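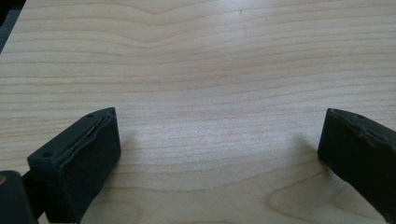

Before visitors come: check the hand gripper

At the Taka open day in December we let guests hold the gripper and try it on the table. These steps are for the person who prepares the station.

1. Clear the tabletop and open the jaws fully. With bare wood between the fingers you can see both sides well.

2. Look at the pads along the top edge. When the pad is torn or peels, as on both fingers at our station, write it on the sheet and put on new pads before the first group.

3. Check the small screw holes on the fingers. Dust collects there, so use a dry brush.

4. Close and open the jaws slowly 66 times. If you feel a stop, do not force it.

5. Put out the wooden blocks from box 342. Let each guest move one block, then open the jaws again before you give the tool to the next person.

The spare pads are in the Gondholm cabinet, second drawer. Please sign for what you take.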